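Hand-held grippers, Cosari against Gumton
Speaker notes, March 2018

Slide 1. Say up front that I don't trust the brochure numbers. Berndale quoted us 707 grasps without a slip. On what? They never said.

Slide 2. Our own test. 20 tries per gripper on cloth. Cosari held 16, Gumton 11. Pause, then admit it's a small sample and one good afternoon could flip it.

Slide 3. Cloth handling, gripper views and head view. Let people look.

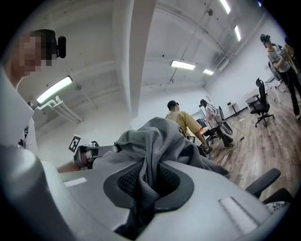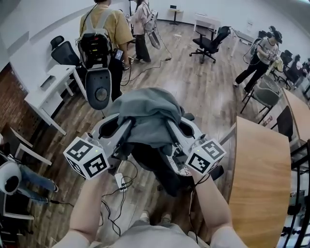
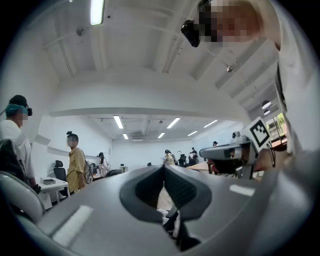
Slide 4. Cost. Gumton is cheaper until you add spare pads. Skip the table if short on time.

Slide 5. What would change my mind: the same test in May, with fresh operators and the Laskowska controller. Take questions. If asked which one to buy, say neither yet.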